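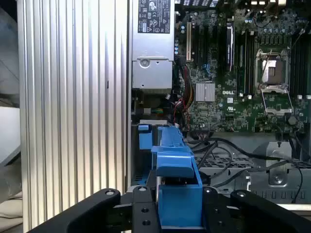
The Ketska cell is a single-arm robotic station for taking apart used desktop computers and workstations, operated by the refurbishing firm Ovia at its Prallar works. It removes drives, memory and power supplies from cases that have already been opened by hand. The arm carries a black two-finger gripper and a small camera at the wrist. Work inside a case is done in tight spaces, and most of the cell's maintenance concerns the gripper and the setting of the wrist camera. In a typical Dell workstation the fingers have to come in beside a ribbed side panel to reach the blue plastic handle or carrier, with the power supply, a green motherboard and several bundles of cable close by. The processor socket stands open with its retention frame raised, and its bare contacts are treated as a no-go area for the arm.

Contents
Overview | Setting up | Routine care | Faults and repair | History | See also | Talk

Setting up

The cell is set up again each time the model of computer changes. The operator clamps a sample case to the table, lid off, and moves the arm by hand to a reference corner of the chassis. The position is stored, and the arm then visits 16 taught points at low speed with the gripper open. Any point where a finger comes closer than 2 mm to the metalwork is taught again.

Grip points are chosen on plastic parts where the case has them. Handles, tabs and carriers moulded in a bright colour are preferred, as the wrist camera finds them easily against grey metal. Bare aluminium is harder. Ribbed and perforated panels throw stripes of light and shadow which change with the angle of the lamp, and the lamp is therefore locked in place before any point is taught.

Loose cables are the main obstacle. They are tied back by hand where possible. Cables that cannot be moved are entered as a blocked volume, and the arm goes over them.

Routine care

At the start of a shift the operator wipes the finger pads and the camera window with a dry lint-free cloth. Solvent is not used on the pads. The bolts on the gripper plates are checked with a torque driver every week and marked with a line of paint pen, so that a bolt which has turned can be spotted without tools.

The finger pads are replaced after 339 hours of running or when the tread is no longer visible. Both pads are changed together. After a change, the fingers are closed on a gauge block and the zero position is stored again. Dust from old machines collects behind the central plate, and the plate is taken off once a month to clear it with a hand vacuum. Compressed air was used at first but blew dust into the wrist bearing.

Faults and repair

The most common fault is a drift of the gripper to one side, seen when the fingers meet a handle unevenly. It is usually traced to a bent finger. A bent finger is not straightened; it is swapped for a spare and the two are set with the gauge block. If the drift remains, the camera bracket is checked next, followed by the wrist joint.

A second fault is the dropped part, in which a drive or supply comes partly out and then slips. Worn pads are the first suspect. Grip force is raised only after the pads have been changed, and never by more than one step at a time, as older plastic handles crack easily.

Fault code 13 means that the arm has met more resistance than expected and has stopped. The arm must be backed out along the path it came in on. Lifting it straight up can catch a cable and pull a connector off the board.

History

The cell was designed by Ctibor Paulík and first ran in March with a suction tool, which held flat drives well but could not manage handles. The present gripper was made by the workshop at Gökçe. The setting-up procedure was rewritten by Ilham Ashour, who added the taught-point check.

Page last revised 7/18/23

See also
Prallar works
Gauge block
Wrist camera calibration

Comments

benchside: Which paint pen are people using? Ours rubs off the black plates in a few days.

T. Orrin: Degrease the bolt head first and let the line dry overnight. The yellow lasts better than the white.

mill_lane: The section on code 13 should come first. I backed ours straight up and spent the afternoon looking for the connector it pulled.

benchside: Thanks, will try the yellow.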